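How do I stop red things running in a mixed wash, and is a yellow tub all right for soaking?
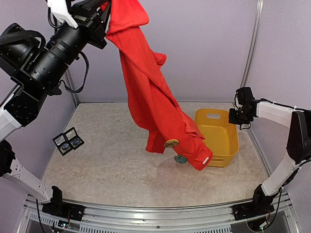
The red top and the yellow basket

Posted by Fadi Jaber, 7th March

Hello all, I hope somebody can steer me right before I ruin anything else. I have a red long-sleeved top, bought from the Whitcombe market a while back, and the first time I washed it I put it in with two pillowcases and a pale grey jumper. The pillowcases came out pink and the jumper came out a colour I can only call salmon. I have since been keeping the red top on its own in a yellow plastic basket, the sort with an oval handle hole in the end, while I work out what to do with it.

The label gives me very little to go on and the print on mine is so faint I can't read the washing symbols at all. My sister says to soak it overnight in vinegar, my neighbour says salt, and the man in the hardware shop sold me a box of colour catcher sheets and told me both of them were wrong. I would also like to know whether I can soak it in a plastic tub without the dye staining the plastic, as I do like that colour and would be sorry to see it go orange. And can the pillowcases be saved? They were a present.

Thank you in advance, and sorry for going on!

Margit

Hello Fadi, you have my sympathy, I once turned a whole set of school shirts lilac. Vinegar and salt get recommended everywhere, but on a shop-bought garment neither will fix the dye, so I wouldn't bother with an overnight soak in either. Leaving a red thing sitting in water for hours can make matters worse, as the loose colour settles back on it in patches.

What I do is wash the new thing by itself in cold water, with a little ordinary liquid, and look at the rinse water. If it's pink, do it again. Most of mine have settled down after three or four goes, though I had a burgundy cardigan that was still at it after 11 washes and I gave up and did it by hand for the rest of its life. If you can't read the label, stick to cold and a gentle spin, and dry it inside out away from the radiator.

For the pillowcases – don't tumble dry them, and don't iron them either until the pink is out. If they are white cotton, an oxygen bleach soak in warm water for a few hours usually shifts it, then straight into the machine. The grey jumper is harder. If it's wool, leave the oxygen bleach alone and try a colour run remover that says it is safe for wool, testing it inside the hem first.

PloverLane

just use the catcher sheets, they're fine. I put two in with anything red

Oswin T.

I agree with most of what Margit says, so I'll only take up the tub. Smooth plastic will generally wipe clean if you empty it straight after and don't let a tidemark dry on, but older baskets that have got scratched inside can hold on to colour. I'd do the soaking and rinsing in the sink or a stainless steel bowl and keep your yellow basket for carrying. Do wait until the top is dry before you put it back in there, too, especially with a sleeve hanging over the side, as mine once dripped on a cream bath mat and I'm still cross with myself. A paste of bicarbonate of soda and a soft cloth got most of the mark off the basket, and the bath mat went to the dog.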